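Week 3: Costume in the Period TV Drama

Read the Briltberg handout before class. We will watch the first 16 minutes of Skjelbred and note who changes clothes, and when.

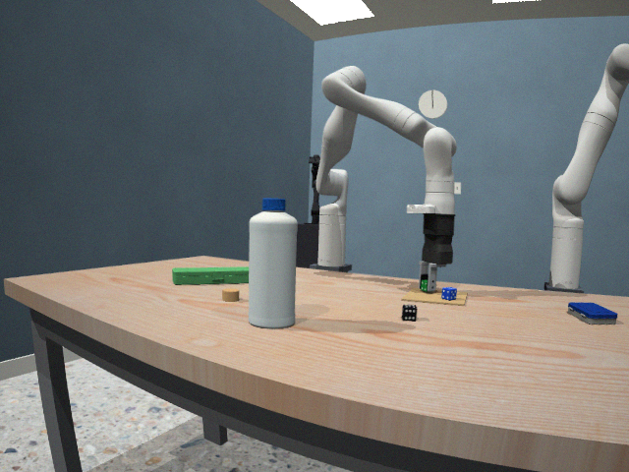 Department of Film and Television, Ikholm College

Costume can show rank, money or mood – sometimes all at once. Mark any episode where a lead wears the same coat throughout.

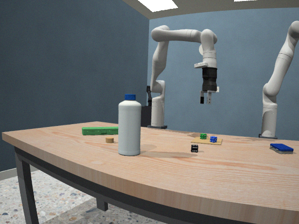
p. 34

Response paper: 1000 words on one episode of Rullcombe. Due at the end of September.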